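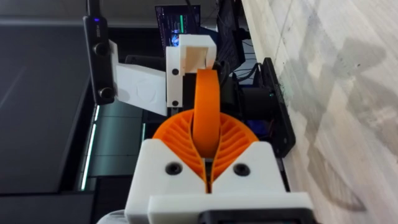
Drollville Neighbors > Home & Yard > Window AC, run it all night or shut it off?

remo_f
May 17, 2024
ok so first hot week and we're already fighting about this at my house. Bedroom unit, second floor, west side. Wife wants it on low all night. I say cool the room down before bed, then off and fan only. Bill last July was awful. Who's right

gpeixoto
Your wife. Room heats right back up by 2 am and then nobody sleeps.

Prekari22
Depends on the house. Ours is brick, holds heat til midnight easy. Fan only does nothing. Set it at 74 and leave it

salvador L
disagree with both. Box fan in the window blowing OUT, open a window on the other side of the house. Did this 16 years, no AC at all. Free air

gpeixoto
Free air and free pollen. No thanks.

salvador L
so take a pill

horacio_p
Clean the filter first!! Mine was solid gray fuzz, rinsed it in the tub and it blows twice as hard. Also check the foam on the sides, if you can see daylight your cooling the yard.

remo_f
filter I did. foam is pretty bad yeah. Where do you get it around here

horacio_p
Bastos, back wall by the weatherstrip. Measure the gap, I bought the wrong size twice

Prekari22
blackout curtain on that west window too. Closed by noon not when you get home from work, too late by then

sergio.n
Does yours have a sleep setting? Bumps the temp up a little at a time overnight. We use that, never wake up. Everybody wins

gpeixoto
Ours has that. I wake up at 4 sweating every time.

remo_f
has a moon button, never touched it. gonna try that plus teh foam and see what the next bill says. not telling my wife she was right yet

salvador L
window fan. just saying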